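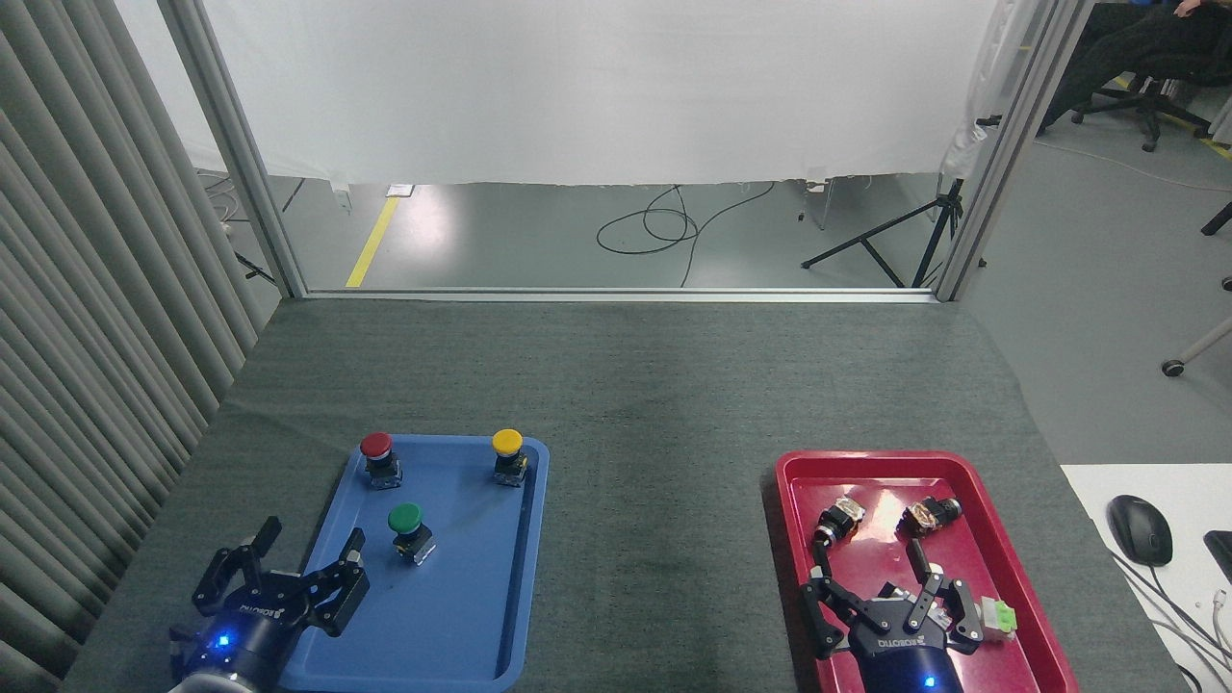
按钮的脾气

在工业零件里，蘑菇头按钮大概是最不怕丢脸的一种。别的零件巴不得躲进机柜，它偏要顶着一颗圆脑袋站到最外面，等人来拍。

红、黄、绿三个排在蓝托盘上，像三位等着上台发言的候选人。红的自带权威，绿的随和，黄的呢，谁也说不清它主张什么。旁边红托盘里是拆开的同类，黑色和米色的外壳，金属触点露在外头，体面全无。一个按钮的威风，差不多全在那顶帽子上。

我对按钮的兴趣始于Drulleck，一家开在旧货街尽头的电料铺。老板娘Azadeh Arabzadeh守着100多只抽屉，抽屉上没有标签，她也不打算贴。“贴了标签，谁都能当老板。”她说这话时正在第三次找同一颗螺丝。

她教我看按钮先看底下：接线端子歪不歪，座子和头咬得紧不紧。颜色留到最后再挑，反正客人总会挑错。
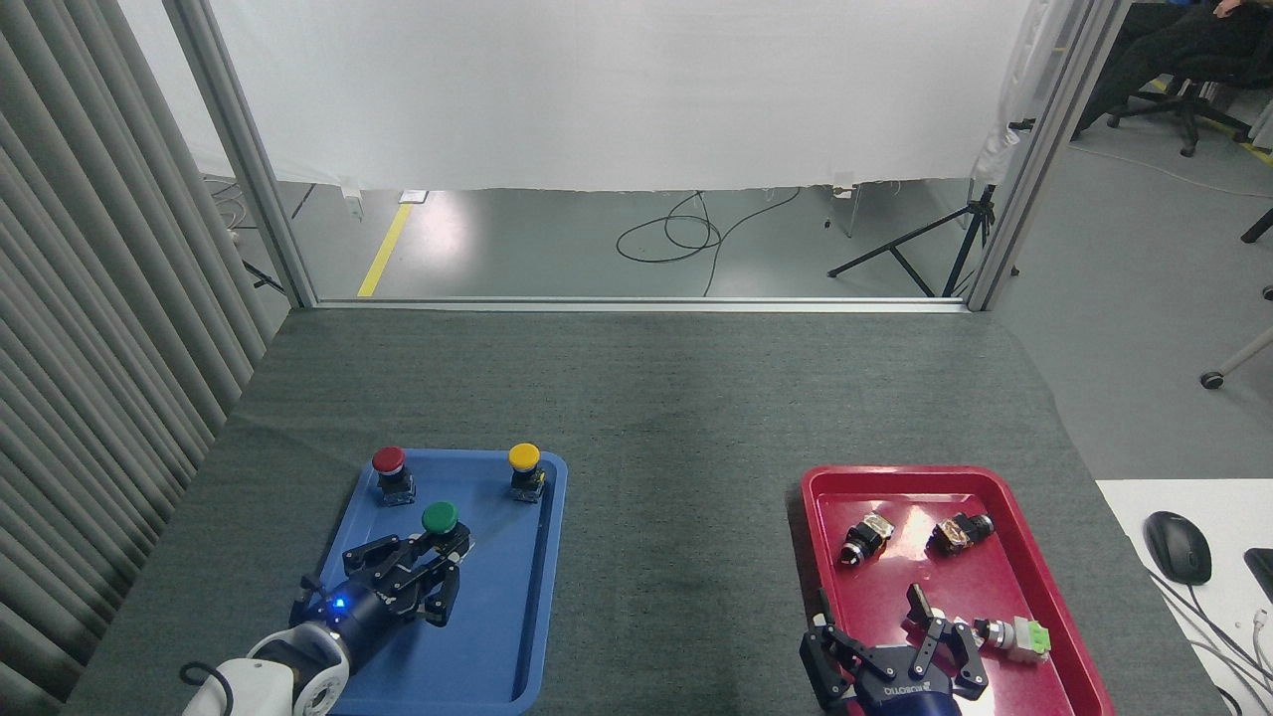
至于拆，她的规矩是一次只拆一个，拆下来的东西全放进有边的托盘。边不必高，够拦住一颗想离家出走的弹簧就行。两种颜色的托盘更好，整的归一边，散的归另一边，免得下午四点犯困的时候，把刚装好的又拆一遍。

她的老主顾Sumaiya Talukder不吃这一套。Sumaiya修了20年电梯面板，习惯把零件摊在膝盖上，掉了再捡。两人为此争了8年，期间Azadeh卖给她的弹簧，比卖给整条街的都多。

我后来也买了一个绿的，装在书桌边上，什么也没接。交稿前拍一下，手感扎实，稿子照旧没写完。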